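Kurian Rooms, Greltirville - the small things

Posted 1/11/22

A page of pictures from the rooms on the upper floor, where the desks, shelves and storage have been changed over since March. The first set covered the walls and floors. These are the smaller items, listed under the name of each room or table. Click on a picture to see it larger. Older pictures are in the main gallery, which now holds 300.

Window room
Pictures to be added when the blinds are up. The long shelf is by Judoneo and came flat packed in 7 boxes. It took two of us an afternoon to put together - the instructions had the side panels the wrong way round.

Hall cupboard
Painted in the same off-white as the stairs. The hooks are from the old building and were cleaned and put back. Coats on the left, bags on the right.

Grey table
A wooden drawer cabinet in a light oak colour, with the grain running across the top. Also on the table are a yellow sponge and a red can with white graphics.

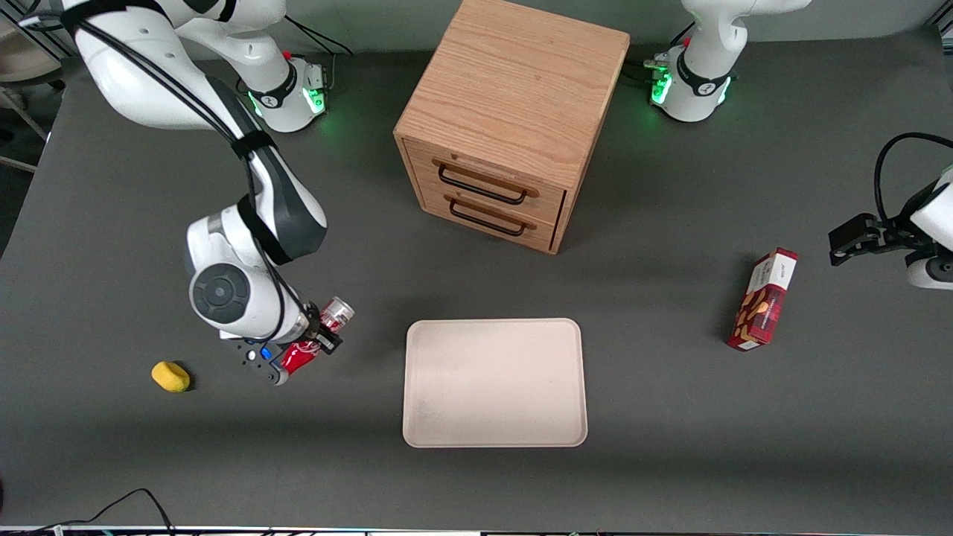 Reading corner
The Gurketti lamp has gone back for a new switch, so this corner will be done last. The chair stays, and the rug from room 69 will go under it.

Next set
The kitchen and back stairs. Please ask before using any of the pictures elsewhere.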